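Progress report, Endska project, second period
January 19, 2020
To: Ebbe Løken

Hi Ebbe,

Good news first this time! The wrist-view policy is training properly in simulation, and it's a lot less fussy than the one I complained to you about in December. Back then it would learn one kitchen by heart and fall apart the moment we changed the cabinet colors. So we did the obvious thing and started changing them all the time. Every episode now gets a fresh mix of colors and surface textures (some of the combinations are truly ugly), and the policy has to get by on shape.

We've generated 2245 episodes so far with the Jotano scene builder, spread over 200 layouts. I threw out one early batch where the contact settings were wrong and the fingers sank into the cabinet fronts. That cost us a week, which is why the count is lower than I promised you.
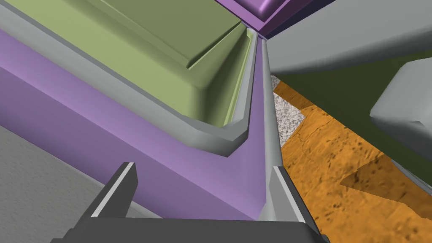

Simulated wrist view: open gripper by a purple cabinet with a green compartment, wood-textured surface at lower right.

Views this close are the hard part. Up near the furniture the policy gets a big flat patch of color and a few edges, and not much to tell it where it is in the room. Our fix is pretty simple: we feed it a short history, the last 4 views along with the finger positions, so it can carry over what it saw on the way in. On held-out layouts, success at reaching and opening went from 45 percent to a bit better than half. I'd hoped for more, to be frank, but the gain showed up with every random seed we tried, so I believe it.

What still goes wrong is mostly trim. Thin strips and raised rims get treated as handles, and the arm will happily close on one and pull. I want to add more of those to the layouts on purpose and see if it learns to leave them alone.

Next up is the Plasteo hardware test. Yusof are lending us bench time, but I still need a start date from them, and a nudge from your side would help a lot. Spending is on plan except for compute, where we're running a little over. I'll send the numbers separately once the last invoice shows up.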